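[보도자료] 롤빌 학생 로봇 동아리 허스티노(Hustino), 샤리피(Sharifi) 시뮬레이션 조작 대회 본선 갑니다!

배포: 허스티노 홍보팀
즉시 보도 가능

공유 89 | 댓글 5

안녕하세요, 롤빌(Lollville) 학생 로봇 동아리 허스티노에서 홍보를 맡고 있는 부원이에요. 보도자료는 원래 딱딱하게 써야 한다고 배웠는데, 지도 선생님께서 "너희 말로 쓰는 게 낫겠다" 하셔서 그냥 제 말투로 갑니다. 기자님들, 필요한 부분은 편하게 고쳐서 쓰셔도 돼요.

제일 중요한 소식부터요. 저희 동아리가 샤리피 시뮬레이션 조작 대회 학생부 예선을 통과했습니다! 4월에 결과 메일이 왔고, 동아리방에서 다 같이 소리를 지르다가 옆 방 합창반한테 조용히 해 달라는 말을 들었어요(죄송합니다, 합창반). 예선에 이름을 올린 팀이 227팀이고 본선에 가는 팀은 22팀이에요. 롤빌에서 학생부 본선 팀이 나온 건 처음이라고 들어서 저희도 아직 얼떨떨해요.

대회가 좀 특이해요. 로봇 대회라고 하면 보통 체육관에 경기장을 깔고 로봇이 굴러다니는 모습을 떠올리시잖아요. 샤리피 학생부는 예선이 전부 시뮬레이터 안에서 진행돼요. 팀마다 똑같은 가상 로봇 팔을 받고, 똑같은 가상 공간에서 물건에 접근하고, 잡고, 옮기는 프로그램을 짜서 제출합니다. 비싼 부품을 살 수 있는 팀이 유리해지는 일이 없어서 저희 같은 동아리에는 정말 고마운 방식이에요. 저희 작년 예산으로는 모터 몇 개 사면 끝이었거든요.

저희가 만든 프로그램 이름은 스킬런트(Skilent)예요. 이름 후보가 칠판을 꽉 채울 만큼 나왔는데 투표를 세 번 하고 나서야 정해졌어요. 스킬런트가 하는 일을 짧게 말하면, 그리퍼 쪽에서 본 화면을 받아서 물체가 어디쯤 있는지 추정하고, 손가락을 얼마나 벌린 채 어느 방향으로 다가갈지를 정하는 거예요. 글로 쓰면 두 줄인데 코드는 훨씬 길고, 지금도 고치고 있어요.

연습 과제 중에 저희를 제일 오래 붙잡아 둔 게 스탠드 과제였어요. 얇고 길쭉한 기둥을 찾아서 그쪽으로 손을 맞추는 건데, 처음엔 다들 쉬울 줄 알았어요. 상자보다 단순하게 생겼으니까요! 그런데 기둥은 화면에서 차지하는 폭이 너무 좁아서 조금만 어긋나도 위치 추정이 확 틀어졌어요. 회색 기둥에 회색 벽이면 더 그렇고요. 첫 주에는 스킬런트가 기둥 대신 벽만 열심히 쫓아다녔어요.

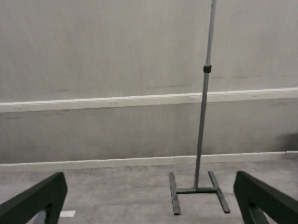

시뮬레이터 속 그리퍼 시점. 벌어진 두 손가락 사이, 오른쪽 손가락에 더 가까운 곳에 H자 받침의 금속 스탠드가 서 있다. (제공: 허스티노)

저희는 한동안 색으로만 기둥을 찾으려고 했는요, 배경과 밝기가 비슷하니까 경계가 자꾸 뭉개지더라고요. 벽을 가로지르는 하얀 레일처럼 눈에 확 띄는 선이 있으면 프로그램은 그걸 먼저 붙잡았어요. 사람 눈에는 "저건 벽이고 저건 기둥이지" 하고 바로 보이는데 그걸 규칙으로 적으려니 말문이 막혔어요. 회의를 하다가 한 부원이 받침부터 찾자는 의견을 냈어요. 바닥에 놓인 발 모양이 기둥보다 어둡고 특징도 뚜렷하니까, 거기서 시작해서 위로 올라가자는 거였죠. 그날 저녁에 바로 바꿔서 돌려 봤고, 그 뒤로 스킬런트가 벽을 쫓아가는 일이 눈에 띄게 줄었어요.

그다음 문제는 기울기였어요. 카메라가 살짝 돌아가 있으면 똑바로 선 기둥도 화면에서는 비스듬해 보여요. 저희 초기 버전은 "기둥은 세로다"라고 너무 굳게 믿고 있어서, 조금만 기울어도 기둥이 없다고 우겼어요. 수학을 좋아하는 부원들이 칠판에 각도를 잔뜩 그리면서 이 부분을 맡아 줬고, 저는 옆에서 과자를 나눠 주면서 로그 파일을 정리했습니다. 로그 정리도 중요한 일이에요. 진짜로요!

예선 제출 전까지 저희가 시뮬레이터에서 돌린 시도는 모두 794회예요. 전부 기록해 뒀고, 실패한 시도마다 원인을 한 줄씩 적었어요. "너무 일찍 닫음", "왼쪽으로 치우침", "왜 이러는지 모르겠음" 같은 메모가 쭉 있는데, 마지막 메모가 생각보다 많아서 선생님께서 웃으셨어요. 이 기록은 본선이 끝나면 동아리 게시판에 올릴 예정이에요. 내년에 들어올 후배들이 같은 데서 또 넘어지지 않았으면 해서요.

힘들었던 이야기도 조금 할게요. 동아리방 컴퓨터가 오래돼서 시뮬레이션 한 번 돌리는 데 시간이 꽤 걸려요. 그래서 순서표를 만들어 벽에 붙여 놓고 한 사람씩 썼는데, 누가 자기 차례에 실행해 놓고 깜빡하고 집에 가 버리면 다음 사람이 손도 못 대고 기다려야 했어요(네, 저도 한 번 그랬어요. 미안해요). 나중에는 실행이 끝나면 소리가 나게 해 뒀는데, 그 소리가 하필 닭 울음소리라서 지금은 복도에서 닭 소리만 나면 다들 뛰어와요.

의견이 갈린 적도 있어요. 제출 직전에 손가락 벌리는 폭을 넓게 둘지 좁게 둘지를 두고 꽤 오래 다퉜어요. 넓게 두면 위치를 조금 틀려도 물체가 손가락 사이에 들어오니까 마음이 편한데, 닫는 데 시간이 더 걸리고 옆에 있는 것을 건드릴 위험도 커져요. 좁게 두면 그 반대고요. 저는 좁은 쪽이었는데 졌어요. 결국 다가갈 때는 넓게 벌리고, 가까워지면서 조금씩 좁히는 쪽으로 정했고 예선 점수는 100점 만점에 89점이 나왔습니다. 그러니까 진 게 다행이었네요.

본선에서는 예선과 다르게 과제가 당일에 공개돼요. 물체의 종류도, 배경도 미리 알 수 없어서 요즘은 서로에게 문제를 내 주는 식으로 연습하고 있어요. 한 조가 몰래 공간을 꾸며 놓으면 다른 조가 점심시간 안에 풀어야 해요. 조명을 이상하게 바꾸거나 물체를 구석에 밀어 넣는 등 다들 점점 심술궂어지고 있는데, 연습으로는 이만한 게 없어요. 지난번에는 저희 조가 낸 문제를 저희도 못 풀어서 망신을 당했고요.

허스티노를 처음 들어 보는 분들께 잠깐 소개를 드리면, 저희는 롤빌에 사는 중고등학생이 모인 동아리예요. 학교가 서로 달라도 들어올 수 있고 코딩을 해 본 적이 없어도 괜찮아요. 저도 처음 왔을 때는 반복문이 뭔지 몰랐어요. 방과 후 4시 반에 모여서 초반에는 같이 공부하고, 그다음에는 각자 맡은 부분을 만들어요. 그림을 잘 그리는 부원은 발표 자료와 포스터를 맡고, 글쓰기를 좋아하면 저처럼 이런 글을 쓰게 됩니다. 한번 맡으면 잘 안 놓아 준다는 건 미리 알려 드려요.

본선을 앞두고 롤빌 주민분들을 모시고 공개 연습도 하려고 해요. 커다란 화면에 스킬런트가 움직이는 모습을 띄워 놓고, 원하시는 분은 직접 가상 그리퍼를 조종해 보실 수 있어요. 해 보시면 손가락 두 개로 뭔가를 잡는다는 게 얼마나 까다로운지 금방 느끼실 거예요! 참가비는 없고 어린이도 환영입니다. 시간은 동아리 게시판에 따로 공지할게요. 의자가 넉넉하지 않으니 일찍 오시는 걸 추천드려요.

부탁도 하나 드리고 싶어요. 집이나 사무실에 쓰지 않는 그래픽 카드나 데스크톱이 있으면 저희한테 연락해 주세요. 조금 오래된 것도 괜찮아요. 지금 쓰는 컴퓨터보다 오래되기가 더 어렵거든요. 기증해 주신 분 성함은 원하시면 본선 발표 자료 마지막 장에 넣어 드릴게요.

취재를 원하시는 기자님은 허스티노 홍보팀으로 편하게 연락 주세요. 연습 시간에 오시면 부원들과 직접 이야기 나누실 수 있고, 스킬런트 실행 화면도 보여 드려요. 다만 시험 기간에는 답장이 늦을 수 있어요. 중간고사 앞에서는 본선 진출팀도 어쩔 수가 없습니다.

그럼 본선 결과가 나오면 다시 소식 전할게요. 응원 많이 해 주세요!

문의: 허스티노 홍보팀 (롤빌 학생 로봇 동아리)

공유 89 | 댓글 5

댓글

롤빌토박이
축하해요! 우리 동네에 이런 동아리가 있는 줄 처음 알았네요. 공개 연습 때 초등학생 둘 데리고 가도 되나요?

↳ 허스티노_홍보
그럼요, 꼭 오세요! 가상 그리퍼 조종은 초등학생분들이 저희보다 잘할 때도 있어요.

합창반알토
그날 소리 지른 게 이거였군요… 용서합니다. 본선 파이팅!

납땜하는아빠
얇은 기둥 찾는 거 진짜 어렵죠. 받침부터 찾는다는 발상이 좋네요. 받침이 다른 물건에 가려질 때는 어떻게 하는지 궁금합니다. 그리고 창고에 안 쓰는 데스크톱 한 대 있는데 메일 드릴게요.

↳ 허스티노_홍보
우와 감사합니다!! 받침이 안 보이면 아직은 많이 헤매요. 지금 그 부분을 고치는 중이라 공개 연습 때 물어봐 주시면 담당 부원이 신나서 설명해 드릴 거예요.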